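Call for participants: teaching a simulated robot arm to work in a kitchen 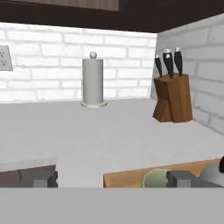 Simulated kitchen counter from the gripper's side, with knife block and paper towel holder at the back.

The Saner group is looking for 25 adults to take part in a study on how people teach robots household tasks. All of the work is done in simulation, using our Flelier software.

In an earlier study we trained a control program on 2,000 recorded demonstrations from experienced operators. It did well on kitchens it had been trained on and poorly when the layout changed. We now want to find out if demonstrations from people with no robotics background give better results on new layouts.

You will steer the arm with a hand controller and carry out 14 short tasks, such as moving a bowl or clearing a board. There are two sessions, with a practice round before the first. Evening and Sunday places are available.

You must be 18 or over and able to use both hands. Gaming experience is fine, but you should not have worked with robot arms before. Participants receive a shopping voucher after the second session.

Sessions run in June at the Saha building, room 8. To apply, write to Nattawut Chaimongkol at the Saner office and say which times suit you.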